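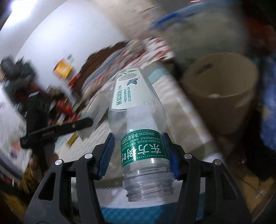 4.2 Drink bottles and the question of when a thing is trash

Figure 3. Empty 500 ml drink bottle, cap missing, both labels still on.

An empty bottle ought to be the easiest object in a bedroom. It has no drink in it and no cap, and most of our raters sent it to the bin without reading the label. Our householders were less hasty. Of the 100 bottles in the Plokmont diaries, 66 were kept overnight or longer, usually on the grounds that they might come in handy. Goodwin and Ngata coded this as "deferred disposal." Trevaskis, who has teenagers, proposed a shorter term that did not survive review.

We scored each item on the McAlister clutter scale, which asks how far an object sits from where its owner says it belongs. The scale copes well with mugs and badly with bottles - a mug has a home, while a bottle has only prospects. Agreement between raters fell to almost 30 percent once the bottle was clean and had a butterfly on it. 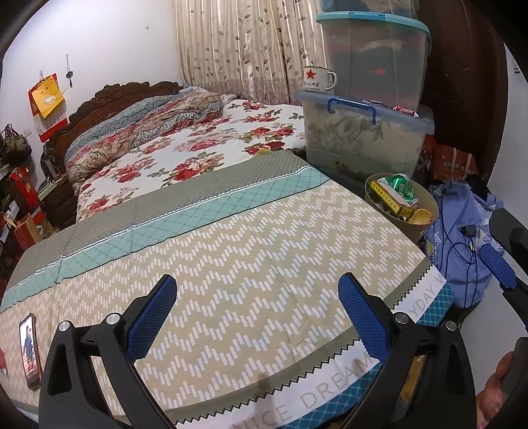
4.3 Storage boxes, and what ends up on the lids

Figure 4. Bedside corner with stacked storage boxes, an enamel mug, a round bin and clothing.

Boxes with lids are sold as a cure for clutter. They do hold folded fabric very nicely. They also supply a new flat surface at a convenient height, and in Figure 4 the lower lid has a second box, a mug and a small red packet on it. We scored the boxes as storage and the lid as furniture, over Rutherford's written objection.

The bin was scored as in use, with a crushed can and a snack wrapper in it. The blue clothing beside it has a black cable over it, and the cable was scored separately. Raters split on the phone on the blanket, and we have left it out of the totals.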